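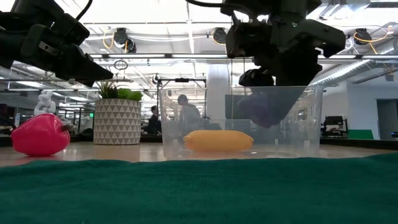
A clear plastic bin on the table, with something dark purple inside.

Sunday, February 16, 2025

Most of us own too much skin care, and the shops are happy to keep it that way. I went through my bathroom cabinet last week and found three face creams open at once, two of them from Bernura, bought six months apart because I forgot I had the first. Neither was finished. Both had a date on the back that had passed in May.

My view is that the large jar is the problem. A 100 ml face cream looks like better value than a 50 ml one, and on the shelf label it is. In use it is worse. A jar that size lasts me most of a year, and by the second half the smell has changed and I have started looking at something else. The last third goes in the trash. I paid for it all the same.

Flurimach sells its night cream only in the big size. I wrote to ask about a smaller one and was told that customers prefer the larger jar. Maybe they do. I would like to know how many of them get to the bottom of it. 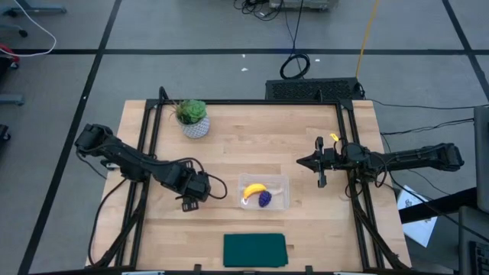
Urrutia Consumer Club — Beauty and Home Group

Price is the other half of this. A serum at $70 gets treated with more respect than a lotion at $9, and it gets used more sparingly, so it goes off before it is gone. I have done this myself. I saved the good one for evenings out and used the cheap one every day, and the cheap one was the one that helped my dry patches.

Then there are the sets. Lamum put out a box before the holidays with a cleanser, a toner, a mask and two creams. The cleanser is good. I would buy it again on its own. The toner stung, and the mask I gave to my sister, who has not opened it either. A set is a way of selling you one thing you want along with four you don't, and the ribbon adds to the bill.

I am not against spending money on this. If a cream makes you feel better in the morning, buy it. But buy one, in the smallest size, and write the date you opened it on the lid with a marker. When it runs out, decide whether you missed it.

Stores could help by putting small sizes at eye level and not in the travel bin by the register. I don't expect that soon. Until then I am working through the older Bernura cream on my elbows, where I am less fussy, and the cabinet door finally closes.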